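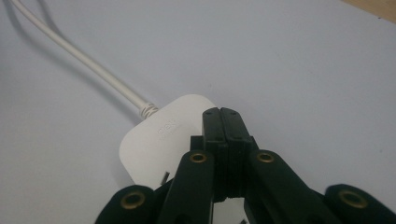
White lead, white plug, and I can't make out what's moulded on it

mendura_mum
Posted December 19, 2024

Hi all, having a big sort of the cable drawer before the family descend on us and I've got a pile of mystery leads. The one in the photo is typical. Glossy white, ribbed bit where the cable goes into the plug, some lettering on the top that's white on white so I can't read a word of it. There's a second line under it that's even fainter.

My question is really two questions. How do you read that sort of marking, and how do the rest of you store leads so you don't end up doing this every year? I've got one of those Ilidwood desks with the pale top and at the moment the whole lot is heaped at one end of it. My husband wants to bin anything we can't name in five minutes.

kakard_keith
Don't let him bin them!! I threw out a bag of old leads in July and one of them belonged to the baby monitor. Had to pay over 20 quid for another and I'm still being reminded of it.

For the lettering, get a torch and hold it right down low at the side so the light skims across. Raised letters throw a little shadow and you can read them.

Rafia Bhutto
Torch works, but I do pencil rubbings, same as we did with coins at school. Thin paper over the top, soft pencil, go gently. You do need the plug to lie fairly flat for it.

As for storage, I use freezer bags with a paper label inside, one lead per bag, all stood up in a shoebox like a card file. I've done it that way for years and I can find anything in there – well, anything that I put back.

tidy_or_bust
Freezer bags are a faff, sorry Rafia. Who's going to unzip a bag every time they want a charger? Masking tape flag near the plug end, write on it in biro, done. Mine hang on hooks inside the cupboard door.

Rafia Bhutto
Tape goes gummy though. I had some on a lamp lead and it left a horrible brown band all round the white. Never again.

tidy_or_bust
Depends on the tape. Decorator's stuff peels off fine if you swap it now and then.

kakard_keith
And who is swapping tape on their cables, come on

mendura_mum
Ha, not me! Tried the torch with the big light off and I can get a few characters on one of the others, but this one's still beating me. Will have a go at the rubbing tonight.

I think I'm going to do bags for things we hardly touch and tape for the everyday ones. I've also got a big Mughal biscuit tin going spare that might do for a "don't know yet" pile.

old_fusebox
One thing from me. Please don't go plugging mystery leads into things just to see if they fit. Same shape doesn't mean same voltage. If you can't read it, leave it in the tin until something in the house turns up without a lead.

Rafia Bhutto
Seconded. And write the date on the tin lid, then you'll know how long they've sat there.

mendura_mum
Good idea about the lid. Right, back to the drawer, I've just found three more at the bottom plus a bike key.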